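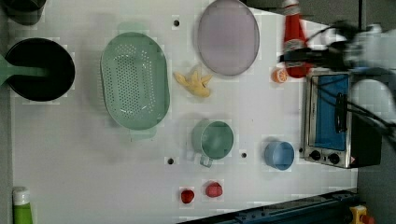 Figure 5. Arm over the play kitchen set, gripper just above the red squeeze bottle. Overhead view.

5. Practice picking with the kitchen set

Applies to: Mandar tabletop arm with two-finger or Ernau gripper, control software Ollell 2.
Page revised May 30, 2024.

Before you start, finish section 4 (homing and work area). The arm must be clamped and the status light must be steady green.

CAUTION: Keep hands, sleeves and hair away from the table while the arm is powered. To move an item by hand, press Pause first and wait for the arm to stop.

5.1 Lay out the items

1. Wipe the tabletop and let it dry.
2. Put the larger items down first. Leave enough room between them for the open gripper.
3. Stand the toaster oven with its glass door facing the open part of the table.
4. Place the small items, such as the banana, the orange slice and the round red fruits, in the gaps.
5. Lay the squeeze bottle on its side. The gripper takes it across the body.
6. Check that no cable from the arm rests on the table where it could drag an item.

Note: The order and position of the items do not matter. Change the layout between sessions.

5.2 Teach the first pick

1. In Ollell, open Tasks and choose New pick.
2. Select Overhead view and click on the bottle.
3. Press Approach. The arm moves over the item and stops with the gripper open.
4. Check the line of the fingers against the bottle. Use the Turn arrows to correct it.
5. Press Lower, then Close. Leave grip force at 20 per cent for plastic toys.
6. Press Lift. If the item slips, raise the force by 5 per cent and repeat from step 3.
7. Press Save.

Note: Cups and mugs are picked by the rim. Choose Rim in the grip menu before you press Approach. Plates need the thin finger pads, sold separately by Goicoechea.

5.3 If something goes wrong

Arm stops and shows code 772: the arm has met more resistance than expected. Press Pause, clear the item, then press Reset.

Wrong item selected: press Cancel and click again nearer the middle of the item.

Gripper closes beside the item: repeat the camera check in section 3. Some 20 minutes of warm-up may be needed in a cold room.

Corrections to this section should be sent to Hạnh Phí, technical documents. The next revision is planned for June.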